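Clearing the table, one wrapper at a time, for a robot's benefit

PERNAU – The newest job in home automation consists of picking up snack wrappers and putting them down somewhere else. It pays by the hour, it can be done sitting down, and the company behind it would like it done 3,000 times.

The company is Kalance, which sells nothing at present but hopes to sell the software that lets a household robot tidy a table without eating the tablecloth. To get there, it is collecting recordings of people doing the tidying first. The twist is that the people are not allowed to use their fingers. They work with a pair of hand-held grippers, each with two jaws and a camera, so that what gets recorded is as close as possible to what a robot would see and do with the same equipment.

A round of the work goes like this. A table is covered with the sort of litter that turns up after an afternoon of snacking. The worker takes a gripper in each hand, squeezes the jaws shut on a wrapper, lifts it, carries it over to a bowl and lets go. Then the next wrapper. The table is messed up again afterward, by the same person who has just cleaned it, a working condition that will be familiar to parents. 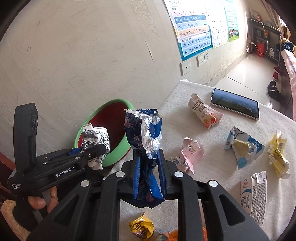 *Two grippers, two wrappers. The white one on the left is being held in front of the bowl.*

Kalance has 63 people on its books for the project, most of them working at home. That is deliberate. Earlier recordings were made in a rented unit on the edge of Pernau, at a very clean table under very even light, and the software trained on them did nicely as long as it never left the unit. Shown somebody's real bedroom, it behaved like a guest who has come to the wrong party. The company now asks for ordinary rooms with ordinary walls, and for the daylight to be left alone.

Wrappers were chosen because they are awful. A box has corners and a cup has a rim, but a candy wrapper has whatever shape it was last crushed into, and it changes again the moment it is touched. Shiny linings throw back the light. Thin plastic slides out of the jaws or clings to them. According to the project's notes, workers drop a good many in their first hour and far fewer by their third, and the drops are kept along with everything else. Software has to learn what a bad grip looks like too, and people turn out to be generous suppliers.

There is also the matter of what to leave alone. The instructions, which run to 5 pages, ask for at least one thing on the table that is not trash. A phone is the usual pick. The hope is that a robot raised on these recordings will learn that a phone does not go in the bowl, a lesson its future owners are likely to value highly and check for early.
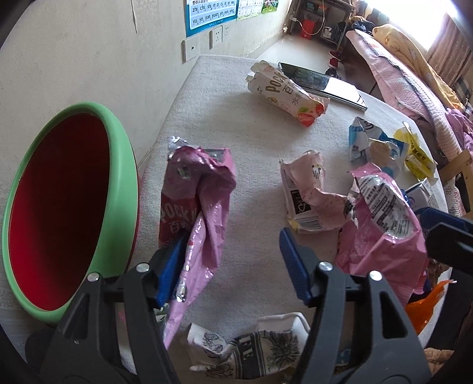
*A pink Pocky wrapper between the fingers, with the phone lying farther back on the table.*

Not everyone is sold on the method. Bakke, a smaller outfit across town, still teaches its machines by remote control: an operator sits at a desk, moves a pair of levers, and the robot's arms follow along. Its argument is that recordings made on the robot itself need no translating. Kalance's argument is that a robot is expensive, heavy and hard to get up three flights of stairs, while a gripper fits in a tote bag. Each firm describes the other's approach as interesting, in the tone people use for a neighbor's paint color.

The two will get a chance to compare notes in March, when the appliance maker Nernar plans a trial in a set of apartments it owns. Both systems will be given the same tables and the same garbage. Nernar has said only that it wants to see a table cleared, and has not said how fast. This is probably kind of it. In Kalance's last test its robot took 153 seconds to deal with a single chip bag, a good part of which it spent holding the bag over the bowl, apparently thinking it over.

The people with the grippers are quicker, for now. Their complaints, as collected in a survey the company sent out last month, are modest: sore thumbs, squeaky jaws, and the difficulty of laying hands on enough wrappers. Kalance asks for a fresh mix every few sessions and pays back the cost of the snacks. It doesn't require that anyone eat them, though the survey suggests that this part of the work is being done very thoroughly.

Sign-up for the next round closes on Saturday. Applicants need a table, a bowl and two working hands. Milk cartons are welcome, provided they have been rinsed.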